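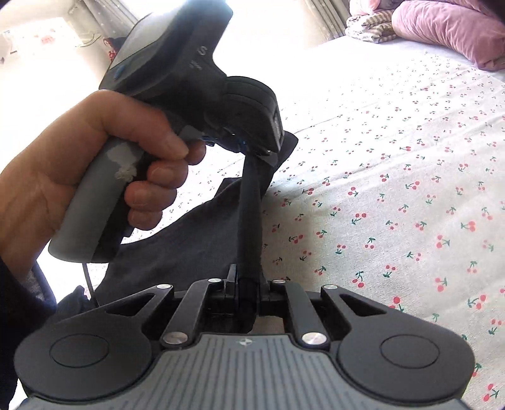 Figure 3. Hand-held gripper in a bedroom, next to a bed with a cherry-print sheet.

4. Planning the equipment budget

4.1 What must be bought

In the previous section we described the household tasks and the way they are divided over the homes. In this section we explain how the money for the equipment was planned, and where our plan was wrong. We think this part is often missing in papers on data collection, and a small laboratory which wants to start a similar project has then only the price list of the supplier to work with.

The price of one hand-held gripper is only the first line of the budget. For each unit we must also pay for the cable, a carrying case, a set of finger pads, and the time of the technician who checks it before it goes to a home. In our accounts we call these together a "kit". The Gurstead team planned its first order in January, and at that moment the kit was calculated at 345 dollars above the price of the gripper itself. This amount did not include shipping between the sites at Gurstead and Vellbridge, which was at first put under travel costs and later moved to equipment.

We divided the parts into two groups. The first group contains parts that we expect to keep during the whole project, such as the housing, the grip and the linkage. The second group contains parts that are replaced: finger pads, straps, tape and cables. For the second group it is difficult to find a good number in advance. The supplier gives a service life for the pads, but this is measured on hard objects, and much of our work is with cloth.

4.2 Cost per hour of use

For comparing different plans we use the cost per recorded hour. We take the full cost of the kit, add the expected replacement parts, and divide by the hours that the kit is expected to record before the end of the project. In the first plan we assumed 600 hours per kit. After the first period of work we corrected this to 500 hours, as a kit also spends time in transport, on the charger and on the repair table.

The type of task has a strong influence on this number. Tasks in the kitchen are short and many of them fit in one visit. Tasks with bedding and clothes are slower. The cloth must be brought back to a starting state between two recordings, and a large sheet takes more time for this than a cup or a box.
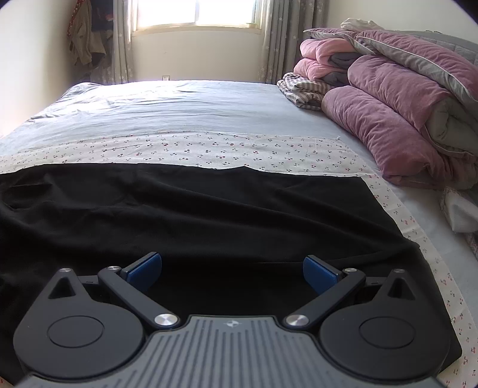

For this reason the budget has a separate line for cloth tasks, with a higher cost per hour than the other lines. Imani Simiyu proposed this split after the first review, when the bedroom tasks used their part of the money much faster than was planned. We recommend to make the split from the beginning. If only one average is used, the difficult tasks look cheap on paper, and the planner will order too few kits for them.

4.3 Spare units

A second question is how many spare units to buy. In the Athumani plan, every site had its own spare. In the Brosley plan, the spares were kept in one central place and sent when they were needed. The central store needs fewer units, but a site that waits for a parcel cannot record, and the people in the homes have to be given a new appointment. We counted 78 such moved appointments under the Brosley plan. The cost of a moved appointment is not large, but it is paid from the personnel budget, so it was not visible in the equipment report.

We finally used a mixed form. Each site keeps one complete spare kit, and expensive single parts stay in the central store. Pads and cables are ordered in larger quantity and given to the sites without a request form. The form itself took more working time than the pads were worth.

4.4 Limits of this estimate

Our numbers come from two sites and one type of gripper. We did not include the cost of the computers for processing, which were already present in the laboratory, and we did not calculate a resale value for the kits. A group that must buy computers will have a quite different total. The exchange rate also changed between our first and second order, and we used the rate on the day of each invoice. The full table of costs for both orders is given in Appendix B.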